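The bed at the end of the workroom: a talk with the Pledton bedding people 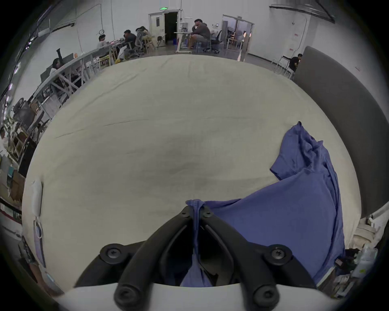

The bare mattress and one of the blue pieces, with the desks beyond.

Most offices I visit put a plant or a coffee machine in the spare corner. The Pledton workroom in Plerthorpe has a bed, a proper wide one with a tall gray padded headboard, and people work at their desks a short walk away from it. I loved it on sight.

"We design things that go on beds, so we wanted a bed," says the woman who runs the textile side and who has been with Pledton for 18 years. "Before this we used to spread everything on a big table. A sheet tells you nothing on a table. You need corners and some drop at the side."

She is wonderful company if you have ever lost a fight with a duvet cover. We talked for most of an afternoon, and she kept getting up to show me what she meant on the mattress, which they keep stripped between trials. It's cream, a bit creased, and it has a smudge near the middle that she says has been there so long she steers by it.

The blue cloth is a periwinkle shade they call Flores. The first thing she wanted to talk about was how it crumples.

"Everybody photographs bedding when it's smooth," she says. "I want to see it at seven in the morning! You throw it back, it lands in a heap, you go and brush your teeth. Does it look all right like that? Some colors go very dull in the folds. With Flores the folds are my favorite part."

I asked how she makes a bed at home, and got a better answer than I expected. She starts at the head, always, and leaves the foot loose until the very end. In August she gives up on tucking altogether and lets everything hang.

"My mother would be horrified. She did hospital corners on a camp bed. But if it's hot, let the thing hang over the side, it looks lovely."

There is stuff near the bed too, bags and packaging by the headboard and more odds and ends down on the other side. She waves at it cheerfully. Parcels land there when they come in, and get opened when somebody needs what's inside. The previous range, Jilon, spent a whole winter in that corner while they argued over the hem. They went through 4 versions and ended up going back to the second.

"I still have all of them. I sleep in version three, the one we turned down. It's a good hem, it just took forever to sew."

And the lavender strip hanging off the side of the mattress? She lit up at that. She has a soft spot for lavender next to periwinkle and would put the pair in every bedroom in the country if people let her. Her colleagues at the desks are split on it, she says, and have told her so at length.

Does anyone ever lie down on it?

"I've had 2 naps in all this time, both on deadline, both excellent. It's a noisy room with a high ceiling, you hear every chair. I slept right through."

Before I left she gave me a swatch of the blue, sample 2358, and told me to crush it in my fist and leave it on the windowsill overnight. I did. She's right about the folds.

11th June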